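OK so the Pryor Stakes meeting at Camcombe is nearly here and I have been useless at everything else all week. Thread of things I'm excited about, in no order at all.

1/ The going. It's been dry up there since the end of last month and they've started watering the back straight. Good, good to soft in places as of this morning. I would LOVE it to stay like that. Last year it was a bog and half the field got scratched by lunchtime.

2/ 14 still in the big one after the latest forfeit stage. Fourteen! For a race that went off with a tiny field two seasons ago. Whoever moved it back to the spring deserves a drink.

3/ Estier. I know, I know, I go on about this horse. But did you see the way he picked up after the last at Bitent? He hit the fence before that pretty hard, lost a couple of lengths and was still pulling his way back into it on the run-in. Extra distance at Camcombe will suit him right down to the ground.

4/ The worry is the downhill run to the third last. It comes up fast and he can be a bit flat when he's rushed. If he's still on the bridle there I'll be standing on my chair.

5/ Kiri Costigan rides him again, and I'm so happy about that. She sat as quiet as anything at Bitent when plenty of jockeys would have gone for the stick. She also won the novice race on this card last year on a mare at big odds, so she knows her way around the place.

6/ Not a one-horse race though. The gray mare that ran second in August has had wind surgery since and her work is supposed to be very good. She jumps so well – just pings everything. If she gets an easy lead she could be very hard to peg back.

7/ For anyone going for the first time: get there early and walk down to the far side before the opener. You can stand right by the open ditch and the noise when they come over it is something else. You don't get that on TV at all.

8/ Parking is in the bottom field again, and it's a decent hike up to the stands. Wear proper shoes. The shuttle does run but the line for it after the last race is grim.

9/ Few pictures
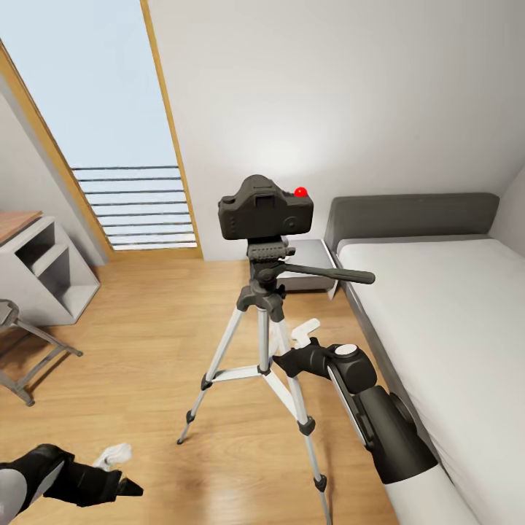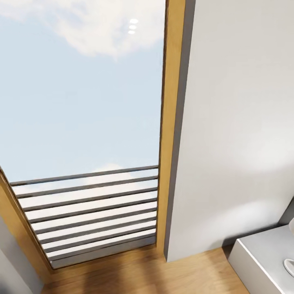
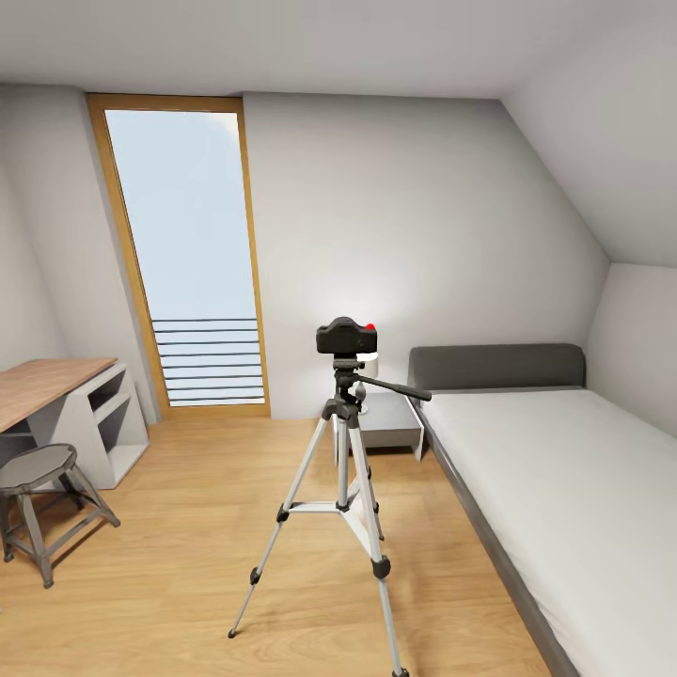
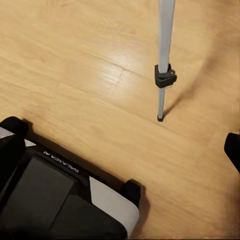
10/ Back to the card. The opener is a maiden hurdle with 19 entered, and I don't have a strong view except that I want to be against the favorite. Too keen last time, never settled, and the pace could be crazy with that many in it.

11/ The amateur riders' race is my sneaky highlight. It's three miles and a bit, they always go too fast early and then it's carnage (the good kind) from the second last. The winner two years ago was still last but one with a circuit to go!

12/ Someone asked about the prize for the best turned out horse. It's 300 this year and goes straight to the groom, every race. Love that. They're up at stupid o'clock braiding manes in the dark and they should get more of the glory.

13/ Picks, for what they're worth: Estier in the big one, the gray mare for second, and I'll have a small each-way go on something daft in the amateur race once I've seen them in the paddock. Final field comes out on 4th April so all of this could be out of date by then.

14/ Reply with yours please, especially if you fancy something in that maiden hurdle. I've read the form twice and I'm more confused than when I started.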